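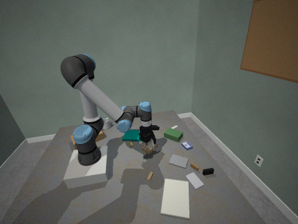 2 min read

Maltow opened its simulation lab to visitors for an evening in November 2020, and 136 people logged in to watch a robot arm pick small objects off a table. The arm, the table and the room were all computer models. Visitors followed the session from home over a video link.

The company, based in Amthorpe, writes software that lets robot arms practice handling tasks on a computer before the same instructions are sent to a real machine. It usually holds its open day in June at the Jeltent building, with coffee and a tour of the workshop. This year's event was put off in the spring and then moved online.

Hadi Farah, who runs the lab, gave a short introduction and went straight to the demonstration. The table was laid out with blocks and flat pieces of different sizes, among them a green block, a large pale panel and several wood-colored pieces small enough to be hard to grip. The arm worked from a white mounting block with its gripper pointed down at the tabletop.

"People expect the big items to be the difficult ones," Farah said. "A thin tile lying flat gives us far more trouble. There is hardly any edge to get hold of."

Engineer Wissam Yammine ran the controls and stopped the program several times to answer questions sent in by chat. One viewer asked why the room had an electrical outlet and baseboards if none of it was real. Yammine said the team varies the surroundings from one test to the next so that the software does not come to depend on a bare background. Lighting and shadows are changed for the same purpose.
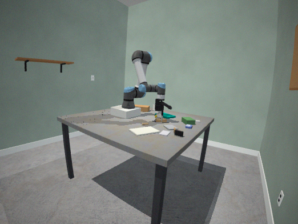
Each layout is run 600 times with small changes to where the objects lie, and a run that ends in a dropped or missed piece is saved so that an engineer can go through it later. Yammine said most of his mornings are spent on those. A full set of runs is left going overnight.

Jad Mahasneh, who teaches shop and computer science at Maglaya High School, watched with 11 of his students. He said they had wanted to know how close the computer version comes to the real thing.

"They got a fair answer," Mahasneh said. "He told them friction is the part they trust least."

Farah had told the students that a grip that holds in the simulation can slip on an actual block, and that every program is still checked on the workshop arm before a customer sees it. He did not give figures for how often the two results differ.

Not all of the evening ran smoothly. The sound dropped out for several minutes near the start, and part of the introduction had to be repeated. Some viewers also asked for a closer look at the gripper fingers, and Yammine moved the view in to show them.

Octavio Cuadros, who handles training at Maltow, closed the session with details of the company's student placements. Two places are open for next summer, both in Amthorpe. Applicants need some programming experience but do not have to have worked with robots.

A recording will be sent to everyone who signed up. Schools that missed the event can ask for a separate session by writing to Cuadros at the company's office.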